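Robotics Workshop, Unit 5: Hand-Held Grippers
Plalaldale Technical College, Soler Lab

Welcome back! Today you finally get a gripper in your own hands. Each team records demonstrations for the Gandia project, and we're aiming for up to 500 by the end of June (we have 54 so far, so there's plenty to do!).

Start slow. Close the fingers all the way, open them all the way, then try a short reach. Keep the square markers in view of the camera and don't cover them with your wrist.

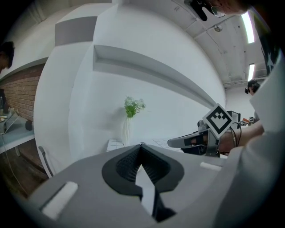
A team from the Stoltdale section wrote back after their first session that slow closing matters far more than a steady arm, and that they wished they had practiced it for an hour before recording anything.

Great advice, so take it! Before next class, read chapter 5 and bring one page of notes on what your team would change about the finger pads. Sketches are very welcome.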